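4.3 货架取物示范的采集

本节说明怎样为取物策略采集示范数据。在开始本节之前，请您先完成 4.1（关节校准）和 4.2（操作员登录）。一次采集由一位操作员和一位记录员共同进行，不可以一个人单独进行。

4.3.1 准备货架和地面

1. 把货架放在机器人的前面，并锁住货架的脚轮（如果您的货架有脚轮）。
2. 按照任务卡把商品放到货架上。任务卡允许商品有倾斜的姿势。请不要为了整齐而把商品都摆正，因为学习系统也需要倾斜的例子。
3. 地面上不可以有散落的商品、包装和电缆。
4. 打开全部顶灯。在同一个批次里，灯光的设置应当保持一样。

注意：如果商品的包装有反光，请在记录表的“环境”一栏写“反光”。不需要更换商品。

4.3.2 检查手部和手腕相机

1. 在采集程序 Cardoso 里选择“预览”，然后选择“手腕”。
2. 请操作员把手臂移动到货架以外的位置，让手的下方只有地面。
3. 慢慢地张开手，停住，再慢慢地合上。重复三次。
4. 在“张开”的位置保存一张参考画面。每个批次保存一张就足够。
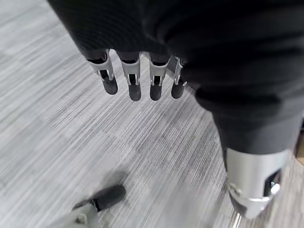

参考画面的作用是以后可以比较相机有没有移动。它应当在手完全没有接触物体的时候保存。比较的时候，请先看四个并排的手指：银灰色的关节支架和黑色的指尖都应当能够分辨，指尖朝向地面。拇指离相机比较近，所以它看起来比其他手指大得多，下端也有一点模糊，这是正常的情况，不要因此调整焦距。包住手掌的黑色织物会占去画面上方和右方的很大一部分。有轻微的皱褶可以接受，但是如果织物盖住了手指的支架，请停止预览，把织物向手腕的方向拉平，然后从第 2 步重新开始。

注意：地毯的花纹如果是细的平行条纹，自动曝光可能会反复变化。请在“预览”里把曝光改为“固定”，并且在整个批次里不再修改。

小心：整理织物以前，必须先按下暂停，并等待手指完全停止。请不要把自己的手指放进支架的缝隙里。

4.3.3 录制一个示范

一个示范从“准备姿势”开始，也在“准备姿势”结束。中间只拿一件商品。

1. 记录员读出任务卡的编号和目标商品的名称，例如“红色罐，黄色盖子”。
2. 操作员重复一遍名称。如果两个人的说法不同，请以任务卡为准。
3. 记录员按“开始”。状态栏显示“录制中”以后，操作员才可以移动手臂。
4. 把负责取物的手移动到目标商品的旁边。路线应当自然，速度应当均匀。
5. 合上手指，握住商品。握住以后请停留一个短的时间，再开始提起。
6. 提起商品，移动到任务卡指定的位置，放下，松开手指。
7. 回到“准备姿势”。记录员按“结束”。

没有使用的那一只手应当保持在身体的旁边，手指张开，不要接触货架。双脚在录制的过程中不移动。
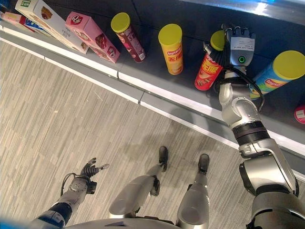 图 4-7　右手握住带黄色盖子的红色罐，左手张开，位于地面上方。

注意：相邻的商品被碰到，但是没有倒下，这个示范仍然有效，请标记为“有接触”。相邻的商品倒下，请标记为“失败”，并且保留文件。失败的示范不要删除，它们在训练里有另外的用途。

小心：手腕处的电缆有一个向外的弯。伸手到罐装商品之间的时候，请确认电缆没有钩住旁边的商品。如果电缆被拉紧，请立刻暂停，由记录员把商品移开。操作员不可以用增加力量的方法解决。

4.3.4 给示范加标签

每一个示范结束以后，请在开始下一个以前填写标签。以后再补写容易写错。

目标：商品的种类和颜色，例如“盒，粉色”或者“罐，蓝色”。
使用的手：左或者右。
握的位置：上部、中部或者下部。
结果：成功、有接触或者失败。
备注：可以空白。请不要在备注里写操作员的姓名。

如果两件商品的形状一样，只有颜色不同，颜色是必须填写的。包装上的文字不是必须填写的，但是如果您填写，请照包装原样写，不要翻译。

4.3.5 批次的大小和休息

一个批次包含 18 个示范。每完成 9 个示范，请把货架上的商品重新摆放一次，并更换任务卡。一个完整的数据集需要 600 个示范，但是在达到 300 个的时候可以先进行一次试训练。试训练的方法请看第 6 章。

操作员在两个批次之间应当休息。我们在 Skavville 的实验室里，由 Celeste Henriques 和 Gumaro Lozano 轮流担任操作员，一个批次更换一次。如果您的团队人数比较少，也请遵守休息的规定，疲劳时的动作会变得急促，这一点在曲线里看得很清楚。

4.3.6 保存和检查

1. 选择“关闭批次”。程序会把手腕视频、头部视频和关节数据对齐。
2. 等待进度条完成。请不要在这个时候拔出硬盘。
3. 打开任意两个示范，比较手腕视频和头部视频。手指合上的时刻在两个视频里应当一致。
4. 把新的参考画面和上一个批次的参考画面放在一起看。如果手指在画面里的位置有明显的不同，请回到 4.1 重新校准，并把这个批次标记为“待检查”。
5. 把硬盘交给数据管理员，并在记录表上签名。

如果第 3 步的时刻不一致，请不要自己修改时间。把批次编号和记录表发送给 Aurora Seixas，她会检查时钟的同步。

下一节：4.4 在低层货架上的采集（限制和补充说明）

Jundositz 采集操作手册　中文版　2020年10月25日　|　编写：Ásdís Brøndum　|　联系我们　|　版权所有，未经许可不得转载　|　返回顶部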